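Belholm Residents' Association
House and Kitchen Group
Minutes of the May meeting

Held in the ground floor meeting room at Belholm, starting at 7 p.m. Seven members attended. Two sent apologies.

1. Minutes of the previous meeting

Accepted with one correction. Under item 4, "Terkel room" should read "Terkel kitchen". The room and the kitchen share a door but are booked separately, and the error has already led to a double booking.

2. Matters arising

The dripping tap in the Terkel kitchen has been fixed. The replacement key for the side entrance has been cut and is on the hook in the office. The quote for the window blinds has not arrived. The secretary will call again.

The missing casserole lid was found in the Misier room cupboard and returned.

3. Tableware and baskets

The group went over what should be kept out for general use and what should go into storage. It was agreed that the plain plates stay in the lower cupboard where people can reach them, and that the serving dishes move to the top shelf. The pale blue plates are liked and will be kept, even though they don't match the rest. Chipped ones are to be thrown out when found and not put back in the stack.

Wire baskets were discussed at some length. One member finds them awkward to clean and would like plastic ones. Others said the wire ones are fine for bread and fruit if a cloth goes in first, and that they last longer. No change for now. Anyone using a basket for food should wipe it down before putting it away.

A wire basket and a pale blue plate set out on the brown tabletop: 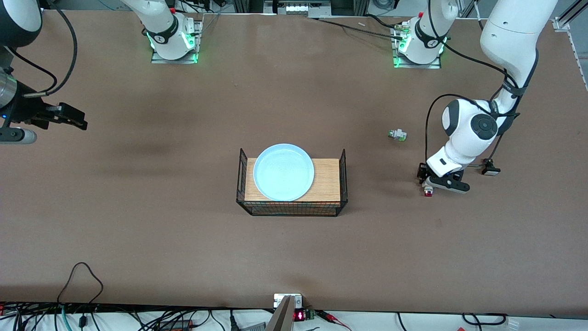
4. Table surfaces

The flat brown surface was chosen last year as a color that would not show every crumb, and most members are still happy with it. Marks are a different matter. There is a faint darker smudge left of center, and opinions differed on whether to try a stronger cleaner. It was agreed to start with warm water and dish soap, then leave it alone if that does nothing. No scouring pads are to be used on any of the tables.

A member asked about tablecloths for the summer supper. Takagi rents them, with a minimum order of 20. This was felt to be more than we need, but the Misier room group may want to share an order. To be raised with them.

5. Budget

The group has $1000 for the year, of which $300 has been spent, mostly on the tap and on shelf liner. A request for a second dish rack was approved. The request for a new coffee urn was put off until the blinds quote comes in - the two together might be too much.

6. Bookings

The summer supper has the Terkel kitchen from 2 p.m. The room next door is also reserved, so tables can be moved through if the weather is bad. Please leave the connecting door unlocked that day.

7. Other business

Dish towels are going missing again. If you take them home to wash, please bring them back by the next meeting.

The recycling sign by the back door has faded and will be reprinted.

Actions

Secretary: call about blinds, ask the Misier room group about tablecloths, reprint the sign.
Kitchen team: move serving dishes, try soap and water on the smudge, buy the dish rack.
All: return dish towels.

Meeting closed at 8:20 p.m. Next meeting in June, same room.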